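Small Objects and the Limits of Sorting

*By Areti Michailidis, for the Hadis Residential Services newsletter*

It is the position of this department that small household objects deserve more attention than they receive. Furniture is inventoried. Clothing is counted at intake and again at departure. The articles that remain, which are the ones residents ask for most often, are commonly swept into a bag and labeled "miscellaneous." I wish to argue against that label, and against the habits that have grown up around it.

When the Imai house reopened in June, staff were asked to prepare 42 rooms for returning residents. The written procedure devoted four pages to linens and a single sentence to personal effects. That sentence instructed staff to "clear all surfaces." It gave no guidance as to where the cleared items should go, in what order they should be handled, or who should decide whether a scrap of ribbon was rubbish or property.

Noboru Minami, who supervised the upper floor, proposed that nothing be sorted inside a drawer or a bag. Everything small was to be laid out on the bed first, on top of the blanket, and looked at under ordinary room light. A bed is wide, it is at a convenient height, and every resident has one. 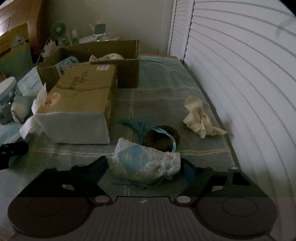 The objection raised at the time was that this method is slow. It is. A room cleared into a bag takes a few minutes, and a room laid out in the open took staff 40 minutes on the first attempt. Itsuki Katayama, who prepares our schedules, was correct to point out that the hours had not been budgeted. I do not dismiss the concern. I would only observe that the earlier method moved its cost elsewhere. In the year before the change, the front office received 90 written requests concerning missing small items, and each one obliged somebody to open storage bags and search through them by hand. Those hours were not budgeted either.

A second objection deserves a fuller answer. Several colleagues hold that staff should exercise common sense and discard what is plainly worthless: twisted paper, empty packets, loose trimmings. The difficulty is that the word "plainly" carries a great deal of weight in that sentence. A knotted piece of tissue may be waste, or it may be wrapped around an earring. A length of cord may have fallen from a parcel, or it may belong to an ornament whose owner will want it repaired. A person who has never lived in the room cannot tell the difference at a glance, and should not be asked to.

The rule I would support has two parts. Items that are soiled or that present a hazard are removed at once. Everything else is kept until the resident, or a person named by the resident, has looked at it. The retained items should go into a container with clear sides and a proper lid. Opaque boxes are suitable for books and shoes. They are poorly suited to small pieces, which settle at the bottom and are forgotten by the end of the season.

It has been suggested that we purchase divided trays, and the Cludivley catalog offers several. I would advise against them for the present. A tray with fixed compartments encourages the person filling it to make the objects fit the divisions. Hair ties are placed with hair ties, and masks with masks, although the resident may have kept one of each together for reasons of her own. A table with a cloth over it will hold the same articles without imposing any order on them, and the cloth prevents round things from rolling to the floor. 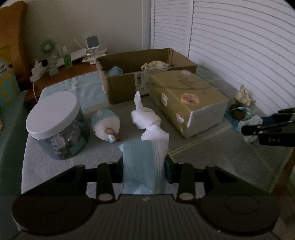 *A folded face mask, knotted tissue and an egg-shaped toy or ornament, beside a clear container with a white lid.*

Hinata Ogura has asked whether the procedure should apply to short stays. In my view it should, with one adjustment. Where a resident has been in the house for less than a month, the layout may be done at the table only, and the bed left made. The quantity of material is seldom large enough to require both.

There remains the matter of labels. Our present stock of 700 printed labels carries the word "miscellaneous" in capital letters. I recommend that they be used for the kitchen stores until exhausted, and that containers from residents' rooms carry the room number and the resident's name, written by hand.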